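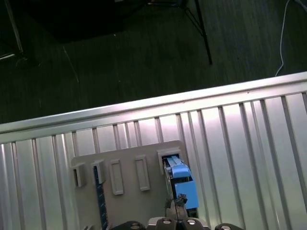 Issue 28, page 2

PRANDOLGATE – Repair and recycling workshops that use robot arms on old computers have a shared set of working rules for the first time, and the people who wrote them are delighted with how short they came out.

The Foltine Code, published in December, covers what should happen before, during and after an arm reaches into an open computer case. It was drawn up by the repair network Sengate with help from workshops in Prandolgate and Macedo, and it fits on two sides of paper.

"We started with a draft that was far too long and I was as guilty as anyone," said Valquíria Fagundes, who led the writing. "Then we sat down with the operators and asked which bits they would look at with a machine in front of them. Out came the scissors!"

The code asks workshops to write down the layout of the bench before the first job of a shift, fix the position of every tray and holder, and keep to the same layout until the shift ends. If a tray is moved, even by a little, the arm has to be run through its positions at low speed before normal work starts again.

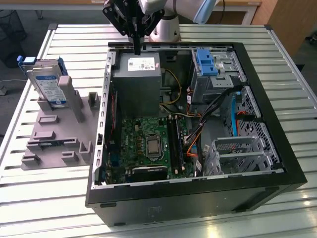
Parts handling takes up the longest section, and it is the one the operators argued over most happily. A part that is out of the machine must have a named place to go, within the arm's reach, and must never be balanced on the case or left on the open bench. Hard drives get a rule to themselves: they go upright in a slot, as with the drive in its blue carrier standing at the back of the grey tray, next to the tower. The label should be readable by a person at the bench without picking the drive up. Memory and cables are dealt with in a line each.

Wagner Frota, who trains operators in Macedo, said the drive rule had already changed how he sets out his own bench. "I used to lay them flat in a box and then spend ages turning them over to find the serial number. I feel a bit silly about that now – it's so much nicer to work this way."

There are rules on power as well. The computer has to be unplugged and its power button held down before the side panel comes off, and the mains lead has to be put somewhere it can't be plugged back in by mistake. The stop button for the arm must be tested at the start of each shift and the test signed for.
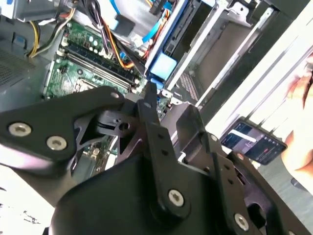
Speed limits drew the most comments during the trial. The code sets a top speed of 500 millimetres a second for moves above the case and asks for a good deal less once the gripper is below the rim. Each workshop picks its own lower figure and writes it on the bench sheet. Hedvika Kollár, who ran the trial in Prandolgate, said operators had been surprised by how little time the slower moves cost them.

The trial took in 750 computers, mostly office desktops at the end of their first working life. Operators filled in a sheet for each one, noting stops, dropped parts and anything that snagged. Cables came up again and again, and the final version tells operators to look at the path the gripper will take and tie back any loose wiring before pressing start.

"I love the cable rule," said Kollár. "It's the most ordinary thing in the world and it came straight from the people doing the job."
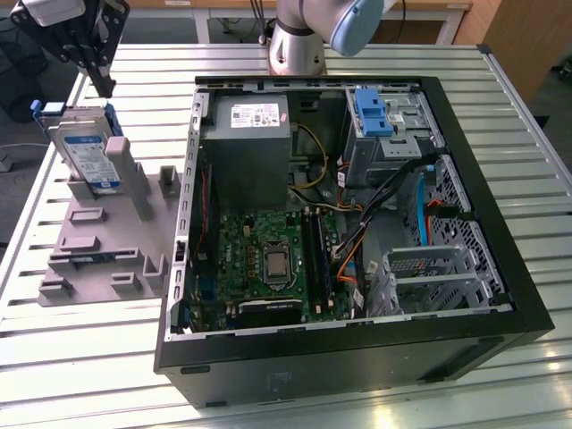
An open tower on its side on the slatted table, with the fixture tray to its left.

Workshops can sign up to the code free of charge and are asked to send their bench sheets to Sengate once a year. A second part, on laptops, is being written now. Fagundes would like to hear from anyone who has worked on glued batteries.

Last updated: 4.15 pm

Shares: 28 | Comments: 3

Wanting Lü
Really pleased to see the drive rule made it in. Is there a large-print version of the bench sheet? Ours hangs on the wall and the one I printed is tiny.

Welington Rangel
We've been testing the stop button every shift for years, good to see it in writing. Not sure about one line for cables though, some of these old towers are stuffed with them.

Wagner Frota
@Wanting yes, ask Sengate for the wall sheet, they sent me one – it's great.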